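FOR IMMEDIATE RELEASE
9/8/23

Pronthorpe Opens Its Lakeside Trails to Families With a Low-Cost Summer Riding Pass

PRONTHORPE – Families looking for a day outdoors that doesn't empty the vacation fund have a new reason to load up the bikes. Pronthorpe Trail Park has opened the Nilla Loop, a gentle, rolling set of paths along the lakeshore built with younger and newer riders in mind, and with it comes a family pass that covers two adults and up to three children for the whole season.

The new loop starts behind the old boathouse and winds through the pines before coming out at Cartwright Meadow, where there are picnic tables, a water fountain and a grassy slope that has already become popular with the under-sevens. Riders who still have some energy left can carry on up the hill to the Zellov Ridge trail, a longer and rockier ride with a wonderful view back over the water.

"My own kids learned to ride on a gravel parking lot, and I remember thinking how nice it would be if there were somewhere prettier to fall off," said Hamish Stubbs, who manages the park. "We wanted a place where a six-year-old and a grandparent can set off together and both come back smiling, and where Mom or Dad can sneak away for one fast lap while everybody else is eating sandwiches."
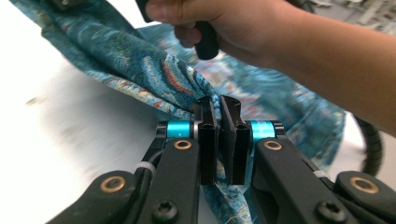
The family pass costs $259 and is good every day the park is open, with parking included. Visitors who are only in town for a short stay can buy a day ticket at the gate instead, and children under five ride free with a paying adult. Helmets are required on every trail, and a good range of sizes can be borrowed at the front desk for anyone who has left theirs at home (it happens to the best of us!).

Beginners are warmly invited to join one of the park's free morning skills sessions, which cover braking, cornering and how to share a narrow path politely with walkers and dogs. The sessions last an hour and there is no need to book, though it helps to come a little early so the staff can check your tires and seat height.

The park has also set aside 997 day tickets for local schools and youth clubs, to be used any time before the end of October. Teachers and club leaders can ask for them at the front desk or by writing to the park office, and groups are welcome to bring their own lunch and make a proper day of it.

Trail maps are free at the gate. Dogs on leashes are welcome on the Nilla Loop but not on Zellov Ridge.

Media contact: Hamish Stubbs, Pronthorpe Trail Park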